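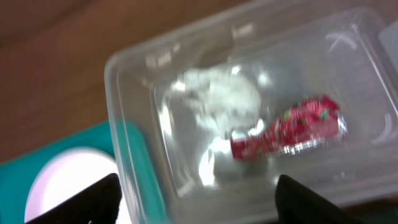 Driltstead, 8th March

4.3 Open day at the Zurnura site

The two-arm cell was run for visitors in one long sitting. 81 people signed in. Each group got the short talk (see 3.1), then stood behind the tape while the arms worked on the kitchen set: dish rack, tray, bowl, plate, chopsticks, paper cups, clear box, rice. Same table as in the lab trials, but no curtains, so the light was less even than we would have liked.

Visitors could ask for a task from the printed list. Cups were asked for most, and by a long way. One cup to each gripper, open ends brought together over the tray, then set down. Children wanted the sweet picked out of the clear box, and that request was added to the list by hand before lunch. 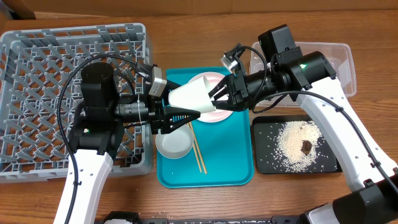
Operators worked in turns of 50 minutes. Handover between turns was logged but the first log was overwritten, so Table 5 starts from the second turn. Speed was held at the demonstration setting throughout, which is slower than the one used in section 4.1, and the two sets of times should not be compared directly. The Zunden controller was restarted once. Cause not found.

Figure 6. Kitchen set as used at the open day. Clear box with red-wrapped sweet (top); both grippers with paper cups (middle); rice on the black tray (bottom).

Rice was the hard one. Long-grain, uncooked, tipped onto the black tray with a dark lump of food in it, the aim being to lift the lump and leave the grains. Visitors tended to judge a try by how much rice moved, we judged it by the lump only, and the feedback cards show teh gap quite clearly.

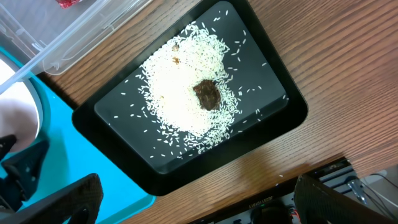
Scoring followed Leitão's scheme with no changes. Cards were free text, 400 printed, and most groups shared one. Wording was coded by two of us seperately and then merged. Remarks on noise and on waiting time are left out here and will go with the August visit.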